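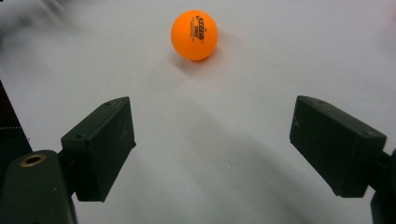 Has anyone here tested whether "training" balls are any rounder than the bargain bucket ones? Our club went through a sack of 117 Garkano trainers since last fall and I'm not convinced we got anything for the extra money. They're orange ones with black print, like the ball in the photo, and the print is the first thing I've stopped trusting, because a lot of bold lettering on a ball tells me about the printer and nothing about the seam. I spin every new ball on the table and watch for wobble. Plenty of these wobble.

Posted by loopdrive_skeptic

---

chopblock88 wrote:

Spinning on the table is a lousy test. You're putting it going with your fingers and every spin is different. Float them in salt water if you want to know about balance. A bad one rolls the same side up every time.

---

pips_out wrote:

Salt water tells you about balance and nothing about roundness. Two different faults. I have a Plirno that floats beautifully and bounces like a dropped potato.

To the OP: what did you pay? If they were trainer price then you got trainers. I don't see the scandal.

---

loopdrive_skeptic wrote:

I paid 30 more for the sack than for the Lilla ones we had before. The shop page said "selected for consistency." Selected by whom? Against what? I wrote to ask and got a coupon.

---

midweek_league wrote:

Ha, the coupon. I got that one too.

I'll defend them a little though. We use Garkano on Wednesday nights and break maybe one a month. The Lillas split at the seam if you looked at them wrong. So if consistency means "still a ball in November," fine, I'm a customer.

---

chopblock88 wrote:

How hard do you people hit, though? Our juniors had the same Lillas all season and they were fine. I think half of what gets blamed on the ball is people stepping on them.

---

loopdrive_skeptic wrote:

Durable I'll give them. My complaint is the word "consistency." I pulled 24 out of the sack and ran them down a tilted table with a chalk line on it. A good ball follows the line. Nine of them wandered off the side. I did each one twice.

---

tableside_tom_no wrote:

Is your table flat? Serious question. Ours has a dip by the net you could keep soup in.

---

loopdrive_skeptic wrote:

Fair. I turned the table around and did the bad nine again. Seven still wandered, and not all the same direction.

---

pips_out wrote:

OK, that's better evidence than I expected. Still only one sack. You'd need a couple more from different batches before I'd say it's the brand.

And can we talk about color? I'm sure orange balls play slower. Everyone at my place says so.

---

chopblock88 wrote:

Everyone at your place has never tried it blindfolded, I'm guessing. Dye doesn't slow a ball down. You see it better against a pale wall so you think you have more time.

---

pips_out wrote:

Try it before you laugh. Same brand, one white, one orange, drop them from the same height.

---

midweek_league wrote:

I did that with two Plirnos on my kitchen floor. The white one bounced higher. Then I did it with two other Plirnos and the orange one bounced higher. Make of that what you like.

---

loopdrive_skeptic wrote:

That sounds like the same problem I'm having, just with a different name on the box.

Does anyone have a sack of the Van den Broek ones? They cost even more and the reviews all read like the same person wrote them. I'm not buying 30 of them to find out.

---

tableside_tom_no wrote:

I have a few. I'll roll them this weekend on the half of the table without the soup bowl. Twice each, chalk line, same as yours. What angle did you tilt it?

---

loopdrive_skeptic wrote:

One paperback under each of the far legs. Medium paperback.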